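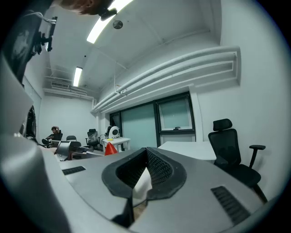
One of the second floor people asked whether the lights in the Mandham office are staying or going. Staying! The fluorescents are fine, bright enough, nobody wants to pay for new ones this year.

Mandham office - ceiling and walls

We moved in over April and people at Mondville keep asking what the place looks like.

White walls, low white ceiling. Long light across the near end, second one farther back. Vent with the slats is up by the far wall.

Pipes and ducts run along the right, up high, then round the corner. All white. There was talk of boxing them in - quote from Valtonen came back at 1,552 and that was before paint, so no. They stay as they are.

Still to do:
Touch up paint on the beam
Ask Rivasel about the vent, who cleans it and how offen
Shelves, max 9, nothing tall under the pipes
Blinds - budget is 2,000 for the lot, dont go over

More pics once the desks are sorted. If you want a particular corner, leave a note below and I'll try and get it before lunch.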